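Flulley (planning software)

By Mansa Nartey
August

Flulley is a task planner for two-armed robots, and I've been living with it long enough that I should probably write down what it is. It takes a goal, breaks it into short skills and decides which arm does what. Vlasta Babić wrote the first version at Noltilberg, and I came along later to fix the parts that crashed (there were plenty!).

How it works

Every skill in Flulley has a start check and an end check. The planner strings skills together until the end of one fits the start of the next, and it gives up after 400 tries. It used to be 1000, but I got tired of waiting. Motion itself is handed to Cestix, a separate controller that only cares about joints and speeds – I like that split a lot, and Vlasta likes it even more.

Perception

Each arm gets its own wrist view, and the planner can ask either one where a tool is. Loose material is the hard part. A cup has an outline you can fit, but a heap of litter has lumps and hollows, and a scoop full of slots lets you see straight through to whatever is behind it. Our old mask code cut the tool into strips! Version 2 fills the slots in before it works out the scoop's angle, and I've been much happier since.

The litter task is the one I use for most of my testing, with one gripper at the scoop's neck and the view coming from the other arm.

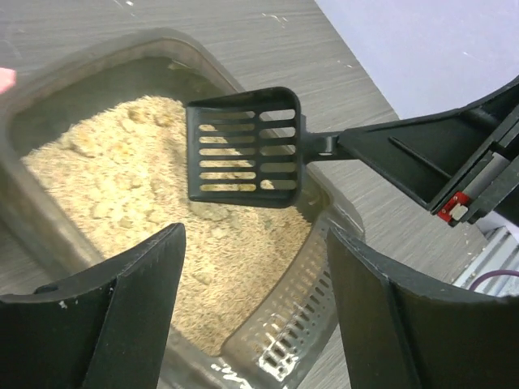 Logging and replay

Runs are saved by a tool called Agyeman, which lets you step back through each choice the planner made. My longest saved plan has 77 steps, and I still open it on a Sunday when I want to check a new build.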